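소매를 잡은 로봇
팔라르의 세탁 공장에서 옷 개는 로봇이 사람의 소매를 집어 든 날, 그리고 그 뒤의 몇 달

알트사이드 세탁 공장은 팔라르 시내에서 버스로 한참을 더 들어가야 나온다. 종점에서 내려 비탈을 조금 걸어 올라가면 건물보다 냄새가 먼저 마중을 나오는데, 갓 마른 수건과 다리미 김이 섞인, 어릴 적 할머니 댁 안방 같은 냄새다. 나는 그 냄새가 좋아서 취재를 핑계로 세 번이나 갔다. 세 번째 갔을 때는 사무실 쪽에서 내 몫의 커피잔까지 따로 꺼내 놓았으니, 기자로서 거리를 잘 지켰다고는 못 하겠다.

이 공장에는 재작년 5월부터 코부도라는 로봇이 일한다. 팔이 두 개고 손 대신 검은 집게가 달렸으며, 체육관이나 학교에서 맡긴 운동복을 펴고 개서 바구니에 담는다. 빠르지는 않다. 숙련된 사람이 반바지 네 장을 갤 동안 코부도는 한 장을 갠다. 그래도 밤에 혼자 돌려놓으면 아침 조가 출근했을 때 일감이 제법 줄어 있어서, 다들 그럭저럭 정을 붙이고 지냈다고 한다. 누군가 받침대에 이름표까지 붙여 놓았는데, 거기 적힌 이름은 코부도가 아니라 "막내"였다.

사고는 10월 7일 오후에 났다. 개는 작업대 앞에 있던 마릴루 에스피리투 씨가 바구니 옆에 떨어진 양말 한 짝을 주우려고 손을 뻗었다. 평소라면 노란 선 안쪽으로 사람이 들어오는 순간 팔이 멈춘다. 그날은 멈추지 않았다. 왼쪽 집게가 에스피리투 씨의 검은 토시 끝을 물었고, 곧이어 오른쪽 집게가 내려와 팔꿈치 쪽 천을 잡았다. 그러고는 두 팔이 양쪽으로 벌어졌다. 주름을 펼 때 늘 하는 동작이었다.

"이상하게도 처음엔 무섭지가 않았어요. 얘가 나를 옷인 줄 아는구나, 그 생각이 먼저 들더라고요. 그다음에 손목이 꺾이니까 그제야 소리를 질렀죠." 에스피리투 씨는 이 이야기를 하면서 커피를 두 번이나 데워 왔다. 옆 작업대 동료가 비상 정지 단추를 눌렀고, 손목 인대가 늘어나 삼 주를 쉬었다. 토시는 봉제선을 따라 길게 터졌는데 버리지 않고 사물함에 넣어 두었다고 했다. 보여 달라고 하니 정말로 꺼내 왔다.

사람이 다친 사고에는 원인이 하나이기를 바라게 된다. 그래야 고치기도 쉽고 잊기도 쉽다. 하지만 로봇을 들여온 카스티요 사(社)의 안전 담당 릴리베스 팡길리난 씨가 두 달을 매달려 찾아낸 원인은 두 가지였고, 그 둘은 서로 아무 상관이 없었다.

하나는 싱거울 만큼 단순했다. 노란 선을 지키는 감지기가 그 주에 꺼져 있었다. 천장 배관을 손보느라 사다리가 선 안쪽을 들락거렸고, 그때마다 로봇이 멈추니 누군가 감지기를 우회해 두었는데 공사가 끝난 뒤에도 되돌려 놓지 않은 것이다. 누가 그랬는지는 기록에 남지 않았다. 팡길리난 씨는 그 이름을 끝까지 캐묻지 않았다. 우회 스위치가 열쇠도 없이 손 닿는 높이에 있었고, 켜 두어도 경고등 하나 들어오지 않게 설계한 쪽이 자기네 회사였으니 물어볼 면목이 없었다고 한다. 지금은 스위치에 자물쇠가 달렸고, 우회 상태에서는 팔이 아예 기어가듯 느리게 움직인다.

다른 하나가 골치였다. 감지기가 꺼져 있었다 한들 코부도는 왜 하필 사람의 팔을 집었을까. 사고 전까지 이 로봇은 검은 옷 1,114벌을 별 탈 없이 갰다. 흰 작업대 위에 검은 것이 놓이면 끝을 찾아 잡는다, 그 솜씨만큼은 나무랄 데가 없었던 모양이다. 문제는 그 솜씨가 너무 넓게 퍼져 있었다는 데 있다.

코부도는 사람의 시범을 보고 배운다. 시범자가 로봇의 것과 같은 집게를 양손에 하나씩 쥐고 실제로 옷을 개면, 그 움직임과 카메라에 잡힌 모습이 함께 기록된다. 처음 가르칠 때 쓴 시범은 1,430회였고 그 가운데 검은 옷은 312회였다. 팡길리난 씨는 이것을 하나하나 다시 돌려 보았다. 집에서도 보고, 딸아이 피아노 학원 앞에 차를 대 놓고도 보았다. 그러다 알아챈 것이 소매였다. 처음 시범을 맡은 사람들은 방 안이 추워서 대개 긴팔을 입었는데, 그중 검은 긴팔을 입고 검은 옷을 갠 시범이 115회나 섞여 있었다. 화면 속에서 검은 소매와 검은 천은 자꾸 한 덩어리로 붙었다.

"로봇 입장에서 생각해 보면요, 소매가 어디서 끝나고 옷이 어디서 시작되는지 가르쳐 준 사람이 없는 거예요. 우리 눈에는 너무 당연하니까 빠뜨린 거죠. 저도 첫 달에는 못 봤어요. 몇 번을 돌려 봐도 옷만 보이더라고요." 팡길리난 씨의 설명이다. 물론 그것이 사고를 일으킨 이유의 전부라고 단정하지는 않았다. 학습된 기계의 속을 들여다보고 바로 이것이다 하고 짚어 내기란 어렵고, 그이도 보고서에 "유력하다"고만 적었다. 다만 천을 씌운 마네킹 팔로 실험했을 때, 검은 토시를 끼운 팔에는 집게가 내려왔고 맨살 색 팔에는 내려오지 않았다.

공장 사람들의 반응은 갈렸다. 당장 치우라는 이도 있었고, 막내가 돌아올 때까지 야간 물량을 누가 감당하느냐고 걱정하는 이도 있었다. 정작 다친 에스피리투 씨는 조건을 하나 걸었다. 다시 가르칠 거면 그 자리에 자기도 있게 해 달라는 것이었다. 십구 년째 옷을 개 온 사람이다. 반바지는 허리부터 잡아야지 다리부터 잡으면 옆선이 틀어진다는 것, 안감이 미끄러운 옷은 한 번 눌러 주고 나서 옮겨야 한다는 것을 손이 먼저 안다. 카스티요 쪽에서도 마다할 까닭이 없었고, 그래서 겨울 동안 그이는 일주일에 두 번씩 시범실에 앉아 남이 개는 것을 보며 잔소리를 했다. 나도 한 번 따라가 앉아 있다가, 내 양말 개는 법이 평생 틀렸다는 것을 알게 되었다.

바뀐 규칙 중에는 시시해 보이는 것도 많다. 시범자의 옷차림을 회차마다 적는다. 옷이 놓이지 않은 작업대에 사람 팔만 지나가는 장면을 따로 찍어, 그때는 집게가 가만히 있어야 한다는 것도 배우게 한다. 집게가 무언가를 물고 당길 때 버티는 힘이 천보다 크면 곧바로 놓게 했는데, 에스피리투 씨는 이 항목을 제일 반겼다. 집게가 놓아주지 않던 그 몇 초가 지금도 꿈에 나온다고 했다.

검은 옷을 다시 가르치는 일은 아직 끝나지 않았다. 팡길리난 씨는 서두르지 않겠다고 했고, 공장 쪽도 검은 옷만은 당분간 사람 손에 맡기고 있다. 흰 상판 위에 검은 반바지 한 장을 펼쳐 놓고 왼편에 빈 하늘색 바구니를 두는, 보기에는 참 심심한 작업이다. 시범자는 소매 없이 팔뚝을 드러낸 채 양손에 검은 집게를 쥐고, 한쪽 집게 끝을 바지 다리 천에 지그시 댄다. 검은 집게와 검은 천이 맞닿는 바로 그 자리를 팡길리난 씨는 제일 오래 들여다본다. 에스피리투 씨는 터진 토시를 새것으로 바꾸면서 색을 연두로 골랐고, 다음 달부터는 야간 조에도 같은 색을 나눠 주기로 했다고 한다.
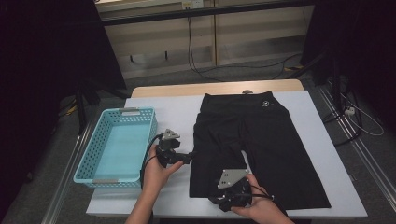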